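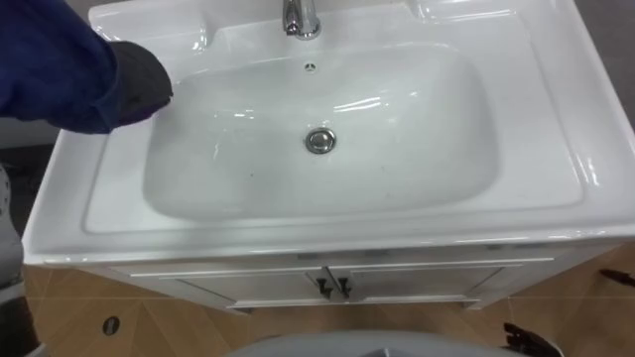

The ceramic vanity at Stullell, our practice house

About Bollaseo

Bollaseo cleans bathrooms. We will do a kitchen if you ask nicely, and Wayne Fothergill once did a boat, but bathrooms are what we know and what most people would pay to avoid.

Barry Pearce and Elsie Ashworth started the company after 7 years of cleaning hotel rooms for somebody else. Barry had opinions about faucets. Elsie had a car. They now look after 36 regular homes with a staff of six, and Barry still has opinions about faucets.

Everyone who joins us trains at Stullell, a small house with ordinary fittings and terrible parking. New people spend their first mornings on the vanity, a one-piece white top with a deep bowl, and white is a cruel color to learn on.
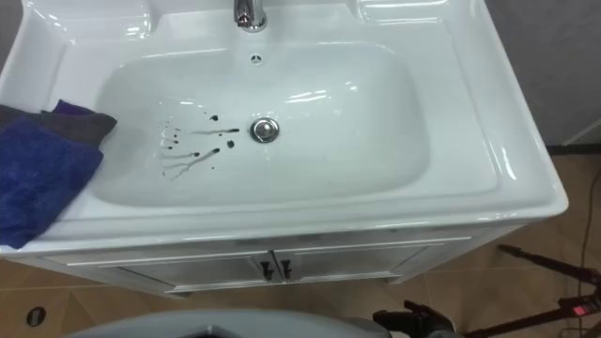 Dark drips get dealt with first, working down the slope toward the drain, then the stopper, then the little overflow hole that most households have never once looked into. Cloths are kept by color and folded before they go anywhere near a sink. Kamran Vahidi runs the training and will refold yours while you watch.

The wide rims come last. People put toothbrushes there, and cups, and in one memorable home a sourdough starter. We clean under all of it and put it back where we found it.

Reece Bainbridge answers the phone from 7 in the morning. New bookings open again in March. If you get the machine, Reece is out looking for parking.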